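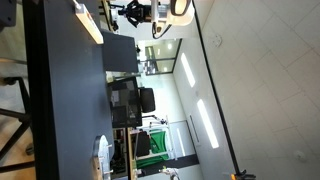
Open Day at the Kiven Blanket Mill, Stinulton

The Kiven mill opens to visitors twice a year, once in spring and once in July. I went to the spring one, on Apr 4, 2025, with Araceli Palacios from our weaving group. We had both used Kiven yarn for years without knowing much about how it was made, and Araceli wanted to ask about buying cones of undyed wool direct.

Getting there

Stinulton is a small town with one main street and the river running behind it. The mill is at the bottom end, past the feed store. There is a sign for it on the highway but not in town, so we drove past the turn the first time. Parking is in the gravel lot across from the loading dock. The small paved lot next to the office is for staff only.

Tickets are sold at the door. Cash and cards are both fine. You sign a sheet, get a visitor sticker and a pair of foam earplugs, and wait for your group to be called. Closed shoes are required and they do check. A man ahead of us in sandals was sent back to his car to look for something else.

Our group had 15 people in it. A few were knitters, there was a family with two teenagers, and the rest seemed to be from the town. Several of them had relatives who had worked at the mill and had never been past the office.

Introduction

Groups meet in a room with a light wooden floor and a large dark gray table, where our guide, Remedios Lozano, gave us the history and the safety rules. She runs the finishing department and leads tours on open days. The talk was short. The mill began as a fulling mill, then took on spinning, then weaving, and for a long stretch made mostly horse blankets and army blankets. The present owners bought it after it had been shut for several winters. They kept the name and got rid of most of the product list. These days it makes bed blankets, throws and knitting yarn, and does some custom spinning for farms.

The rules were to stay behind the yellow lines, keep scarves and long hair tied back, and not touch anything on a machine even if the machine was stopped. Photos were allowed everywhere except the dye house.

Sorting and scouring

The wool comes in as whole fleeces packed in large bags. Most of it is bought from farms in the same county and the two next to it. Each fleece is opened out on a slatted table and the bad parts are pulled off by hand: belly wool, anything heavily stained, anything matted. The dirt that shakes out falls through the slats. The sorter told us she decides mostly by feel and looks only to confirm it. She passed around two locks from the same fleece, one from the shoulder and one from the back leg, and the difference was easy to feel even for people who had never handled wool.

Scouring is washing. The wool goes through a row of long tanks, moved along by rakes that lift and push it slowly so that it does not felt. The water is hot and the room smells strongly of sheep. Lanolin is skimmed off and sold. Somebody asked how much weight a fleece loses in the wash, and Remedios said it varied so much between breeds and farms that she would not want to give one answer.

After scouring the wool goes through squeeze rollers and then a dryer. It comes out off-white and quite stiff, and is blown through a pipe in the ceiling to the next building. You can hear clumps of it going by overhead.

Carding

This was the loudest part apart from the looms. The carding machines are long, with large drums covered in fine wire teeth that pull the fibers apart and lay them out in a thin web. At the far end the web is split into strips, and the strips are rubbed into soft ropes called roving. Roving has no twist in it and falls apart if you pull on it at all.

The older of the two cards came with the building. The parts for it are no longer made, so when a piece wears out it goes to a machine shop in Esteban to be copied. The mill had one of the drums re-covered last winter and the work took longer than planned, so they fell behind on farm orders. Remedios said they were nearly caught up. If you have fleece waiting there, that might explain the delay.

A carder named Yolandi Chauke stopped the smaller machine so we could see the teeth up close (from behind the line). She answered questions for a good while. The most useful thing I learned was about oil. A little is sprayed on the wool before carding to keep the fibers from breaking and to cut down on static, and it is washed out again at the end. Yarn sold "in the grease" or "in oil" still has this in it, and that is why it feels flat on the cone and blooms when you wash it. I had a blanket come out far denser than I meant it to a few years ago and I now think I know what I did wrong. I had sampled with washed yarn and woven with unwashed.

Spinning

The spinning floor is upstairs. The frames run the length of the room and each one is watched by a single person who walks up and down it looking for broken ends. When an end breaks, she catches it, lays it against the roving, and it joins by itself with the twist. It takes a second or so. She did this a number of times while we stood there and did not stop talking to us.

Knitting yarn is plied on a separate frame and then wound into skeins. Weaving yarn mostly stays single and goes onto cones. Araceli asked her question here and was told that the mill shop sells undyed cones but only what is left over at the end of a run, so the weights and amounts change. There is no list on the website. You have to call, or come in.

The dye house

We were only in the dye house for a few minutes. It is a low building by the river with a wet concrete floor, and there was steam coming off one of the vats. Some wool is dyed loose, before carding, and some as finished yarn. The heathered colors are all dyed loose and blended on the card. The solid ones are dyed as yarn. The dyer keeps a card file with a snip of every batch stapled to a recipe. He showed us several cards for the same dark green, and they did not quite match. He blamed the wool. Fleece from a dry summer takes the color differently, and he adjusts by eye at the end.

If you are buying for a large project, get it all from one batch. They will set skeins aside for you for 2 weeks if you ask.

Weaving

The looms were what most people had come to see. The mill has 19 of them, though they are never all running. They are in a long room on the ground floor, and you need the earplugs. Talking was impossible, so Remedios explained everything outside in the hallway first and then took us through in a line.

Most of the looms were making a plain twill blanket in gray with a stripe at each end. One was making a wide check. At the back, away from the others, a weaver was tying a new warp on to the old one, knot by knot, sitting on a low bench with her back to us. There is a machine that will do this, but it was out for repair and the warp was needed. Remedios said it would take her most of the day.

Cloth comes off the loom open and rough. It looks nothing like a blanket yet and you could push a finger through it.

Finishing

Remedios was clearly happiest in this room. The cloth is first checked over a lit frame, and knots and missed threads are fixed with a needle. Then it is washed and fulled, and it shrinks a good deal in both directions. Then it is dried under tension on a long frame with hooks down both sides, and after that it is brushed to raise the nap. The brushing rollers are covered in wire. She told us that a mill further down the river used teasel heads until fairly recently and that she would like to try it for the lighter throws, if she could find someone to grow them.

The last steps are cutting, edging and sewing on the label. Blanket stitch edges are done on a machine. Fringes on the throws are twisted on a small hand-fed machine, and two women were working at that while we were there. We each got a strip of fulled cloth to take home.

Shop and food

The shop is in the old boiler house. Prices are a little lower than in stores. Seconds are in bins along the back wall, with a bit of red thread tied where the flaw is. I bought a gray second with a skipped thread near one corner, and Araceli found undyed cones, enough for a warp but not for the weft, so she bought them and will call about the rest.

Macarena Miranda and her daughter Vega Miranda had a lunch table in the yard with bean soup, rolls and a lemon cake. The soup ran out early. There is also the Alutness Diner on the main street, which stays open through the afternoon and had pie.

Practical notes

The tour lasts 2 hours, longer if your group asks a lot of questions. The carding and spinning floors are connected by a steep stair and there is no elevator, so anyone who can't manage stairs will miss spinning, though the guide will arrange for them to wait in finishing and join up again. The restrooms are by the office and there are none further in.

Bring a light jacket. The scouring room and dye house are hot, and the hallways between buildings are not heated.

Tickets for the July open day go on sale at the mill shop and by phone. The tour is the same, except that the shearing demonstration is only held in spring. We missed it by arriving late. It is in the yard first thing, before the first group goes in.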